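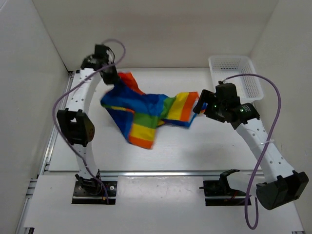 Chacko office wrote back: the blue in the last swatch still bleeds, can we please stop calling it colorfast on the sheet. Fair. Took the word off.

December, dye bench, started 7:40 am

Wash test again on the striped cotton, Pison blue and the old red side by side. Same recipe as before except more salt and a longer soak. 200 g fabric per pot, 12 g salt per liter for the blue. Red left alone as the control.

Blue pot went in first. Held the heat fine until mid morning, then the hot plate dropped out again — same plate as last month, someone please put tape on it. Lost maybe 15 minutes of proper heat. Wrote it on the pot card so we don't blame the dye for it later.

Rinse water: red clear by the fourth rinse. Blue still tinted at the sixth, fainter than last time. Used the Prelell fixer on half the blue, cold, 10 minutes. Fixed half rinsed clear two rinses sooner. Not a fair test becuase of the plate but worth repeating.

White rag test, wet rub: red nothing, blue unfixed leaves a mark, blue fixed leaves a very faint one. Dry rub fine on all of them.

Hand feel — fixed half a bit stiff. Might soften after another wash, might not. Skukovow wants it soft for the scarves so that matters.

To do
Repeat blue on the good plate
Try fixer at half strength
Order more salt, nearly out
Label the jars, two of them say the same thing and they are not the smae thing

Rags and swatches drying on the rack by the sink, leave them till tomorow.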